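September 12, 2019
Posted by Calero

The window by my desk

I moved my desk over the weekend. It had been against the inside wall for two years, facing a shelf, and I got tired of looking at the backs of binders. Now it stands at the window and I have a view of the courtyard and the long reddish-brown building on the other side.

The move took most of Saturday. The desk is a Rimport, the heavy one, and it would not go through the gap between the bed and the radiator until I took the legs off. One of the bolts was stripped. I paid 414 for that desk with delivery and I have said bad things about it ever since, but it is solid and I am not buying another.

Cleaning the glass

With the desk out of the way I could finally reach the whole window, so I washed it. I used warm water with a little dish soap, then a dry cotton cloth. The spray I bought last fall leaves streaks when the sun is low. The narrow strip of glass to the right of the main pane is the awkward part – my hand fits but the cloth bunches up.

The sill got the same treatment. I wiped the white ledge under it too, and threw out a dead basil plant and a dish of old keys.

What's out there

I never paid much attention to the courtyard before. The young trees are still thin, but they have full green crowns, and the tall one with the leaning pale trunk is closest to the right side of my window. I'd like to know what kind it is. A neighbor told me maple, and I don't think so. The sky was clear and pale blue, with the rows of windows showing across the way.

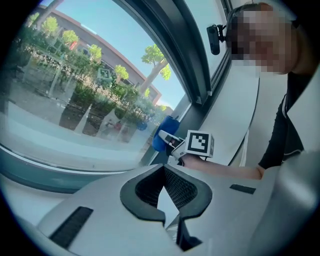

Still to do

The lamp needs a longer cord. The one I have stops short of the outlet by the width of a hand, and I don't want an extension running across the floor. Sartori Hardware has them, so I will stop in after work.

I also want a blind for the afternoons. The light lands right on my screen after lunch. I measured the main pane at 140 cm across and wrote it on the back of an envelope. If the blind costs too much it can wait until October.

Contact | © 2019 Calero | Back to top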